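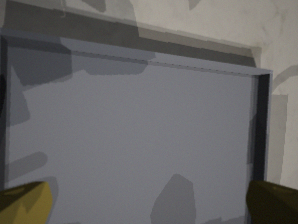
The Pick That Wasn't There

The first report out of Curkell was two lines long. The right arm had closed its gripper on an empty patch of tray, lifted, carried nothing across the bench and logged a completed pick. The operator had cleared the fault, reset the arm and gone on with the shift.

By the end of the week there were more reports like it, and one was worse. The arm had gone down for a part near the tray wall, missed it, and kept pushing until the joint torque limit tripped. One fingertip cracked. A piece of it ended up in a box of finished assemblies, and the plant had to hold the lot and check every box in it by hand.

Dralteo, which builds two-arm assembly benches for small manufacturers, had shipped the Curkell unit in good standing. The job is simple to describe. Small black parts sit in a shallow gray tray. One arm takes them out and the other handles the piece they go into. The picking software, a package called Jasińska, had been trained and tested almost entirely in simulation before it ran on a real arm.

The simulated tests had looked fine. In the acceptance set, the software made 1396 pick attempts and failed 23 of them. Dralteo's engineers had looked at those failures when they came up and sorted them by where the part was lying. Most were near a wall or in a corner, where the fingers have little room, and they were put down to clearance. The rate was within the contract, so the unit went out.

After the cracked fingertip, the company went back to the same failures and sorted them a second way, by what the wrist camera had been looking at. The answer was in the shadows.
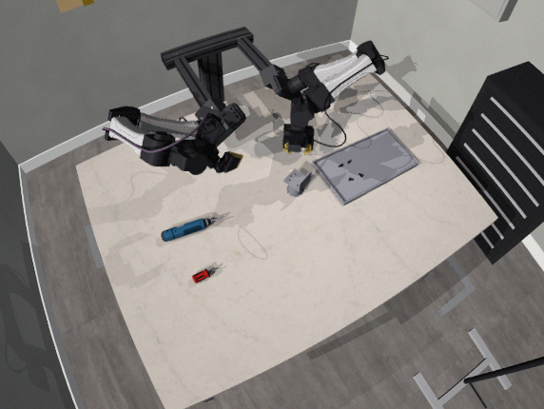 A two-arm bench throws a lot of shade. The arms hang over the work from a frame at the back, so every move changes the light on the tabletop. A gripper working close to a tray puts its own shadow on the tray floor, and the cables add more. On a gray surface, a small dark shadow with a clean edge can look a great deal like a small dark part.

In simulation the software had learned to handle most of this, but it had learned it under a limited set of lights. The lamps in the test set stayed within a narrow range of angles. At Curkell, the bench had been installed under a row of fixtures that ran the other way, and the shadows of the fingers fell farther out into the tray. Late in a cycle, with one or two parts left, the software would pick the shadow.

That explains the empty picks. It does not explain why they were logged as good, and this second fault is the one that worried Dralteo's customers when the company wrote to them in July. The software decided whether it had hold of something by reading how far the fingers had closed. The parts are thin. The threshold had been set with new fingertips, and the tips compress as they wear. After a few weeks of use, worn tips closed on nothing gave nearly the same reading as new tips closed on a part.

Either fault alone would have been caught early. Together they let the arm chase shadows and report success.
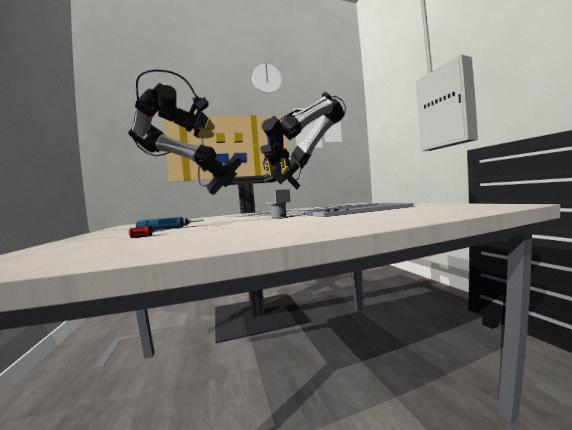

The simulated bench at a low angle. Both arms are mounted behind the tabletop, and the tray lies flat along the back.

The repair took longer than the diagnosis. Stirnetti, the outside lab that Dralteo hired to review the case, asked for the simulated bench to be rebuilt with lights that could be moved anywhere above the table. It then ran 224 lighting layouts, with the tray full, partly full and empty. The old software went for a part that did not exist in about 100 of them. Empty trays were the worst, and the original acceptance set had hardly any. The reasoning at the time was that an empty tray ends the cycle, so there was nothing there to test.

Dralteo made three changes. Jasińska now has to see a part from two wrist positions before it sends the arm down, which moves the arm's own shadow between one look and the next. The finger reading is recalibrated at the start of each shift against a closed, empty gripper. And the downward force limit near the tray walls has been cut, so a bad approach stops sooner.

The second look slows each cycle. Curkell accepted that. Another customer asked for a switch to turn it off, and Dralteo refused.

Stirnetti's report also raises a point the company has not settled. The cracked fingertip got into finished goods because the operator had been clearing the same fault for days and no longer opened the guard to look. The fault screen offered "Clear and resume" as its first choice, and did not say how many times it had been used. The lab wants a hard stop after repeated clears. Dralteo says it is testing one, and has not given a date for its release.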